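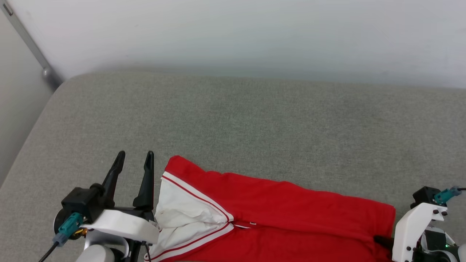

Visit report: Jamberg print center and sports desk

The Jamberg center prints the Ferkau regional daily and two weekly papers. The visit started at 7 p.m. in the sports desk office on the upper floor and ended in the dispatch hall after the first edition had gone out.

The desk works from page templates in Brerkar, a layout system installed in March. Match reports are filed in two versions: a running report of 332 words, sent at the final whistle, and a rewrite with quotes for the second edition. The running report has to fit its slot without cuts, so the reporter writes the body during play and adds the top two paragraphs last. Late kickoffs leave 11 minutes between the whistle and page release. Agency copy is held on the page as a fallback.

Plates are made one floor down. The Woo platesetter exposed 81 plates for the evening's run, including remakes. Two were rejected for register and replaced before the press started.

Edition changes are made by swapping only the plates for the back page and the two inside sports pages. The press stops for over 2 minutes. Waste copies after restart go straight to the baler.

The away-fans edition, sold at the stadium station, had a run of 1162 copies. These are bundled by hand, as the automatic strapper is set for larger lots.

Noise in the press hall requires ear protection, and questions were taken afterward in the control room.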